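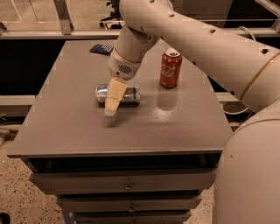
4. Recording the ownership history of an object

4.1 Open the object's entry in the Relville register and select Provenance.

4.2 Enter each known owner, beginning with the earliest. Gaps of up to 30 years must be marked "Unresolved".

4.3 Attach the export licence, if one exists.
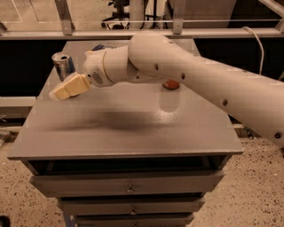 Figure 4. White arm over the grey table.

Caution: Do not delete a disputed entry. Refer it to the Gavcombe office by Friday.

Note: Claims for return are covered in Section 13.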